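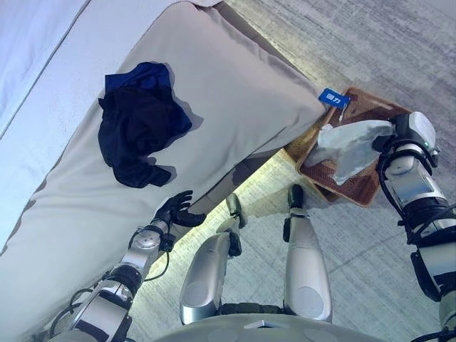 A dark garment on a pale cushion.

Cache coherence for people who only wanted more cores

A processor core that reads a memory location expects to get the last value written there. With one core and one memory, the hardware meets this expectation with little effort. With several cores, each holding private copies of recently used data, it takes a protocol, and the protocol takes time.

The problem came up in March at Huaranga, where a group led by Milagros Villca was moving a water-routing model from a single-core controller to an eight-core board. The program was split into eight threads, and each thread kept a running total in its own slot of a shared array. No thread ever touched another thread's slot. The group expected the run time to fall sharply. It went up.

The cause was the size of the cache line. A cache does not track single variables. It moves and labels memory in fixed blocks, 64 bytes on this board, and the eight totals were 8 bytes each. All eight fit in one line. Every write by any core marked the copies in the other seven as invalid, and the next write from one of those cores had to fetch the line back first.

The usual name for this is false sharing. The data is not shared in any sense the programmer would recognize, but the hardware has no way to know that.

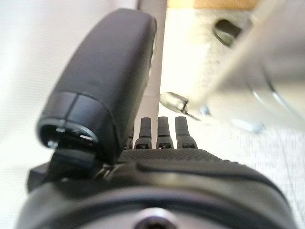 The rounded tip of a black gripper finger, with a small screw head inside the opening.

Most protocols in use today are variations on four states. A line held by a core is Modified, Exclusive, Shared or Invalid. A core may write to a line only in the first two. To write to a Shared line it must first send a request that makes every other copy Invalid, and wait until that request has taken effect. On small chips the request goes out on a common path that all caches watch, a method called snooping. Larger designs keep a directory, a table that records which cores hold which lines, so that messages go only where they are needed.

Snooping is fast while the number of cores is low. The path is shared, though, and each added core both listens and talks. Jairo Taipe, a hardware engineer at Ultlow, measured a transfer between two neighboring cores on his own test chip at 67 cycles with the path idle. With all cores writing, the same transfer took 118.

"The worst single case we logged was 3,052 cycles," Taipe says. "That was a line wanted by everyone at the same moment. The average hides it."

A directory costs storage and an extra step. The request goes to the directory first, then to the owner, and the owner sends the data. Consuelo Palomino, who designs memory systems at Hadbridge, considers the extra step a fair price beyond 16 cores or so, and a poor one below that.

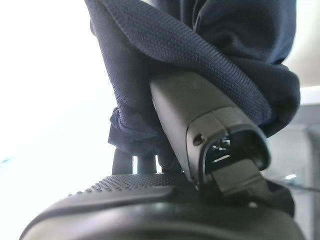
The repair at Huaranga needed no new hardware. Each total was padded to fill a full line, which raised the array from 64 bytes to 512. Run time dropped by 80 percent against the first threaded version. Villca's group later removed the array altogether and kept each total in a local variable, written out once when the thread finished. The gain from that second change was small – most of the traffic had already gone.

Padding has its own cost. It spends cache space on bytes that hold nothing, and a structure padded for one line size may be wrong on the next chip.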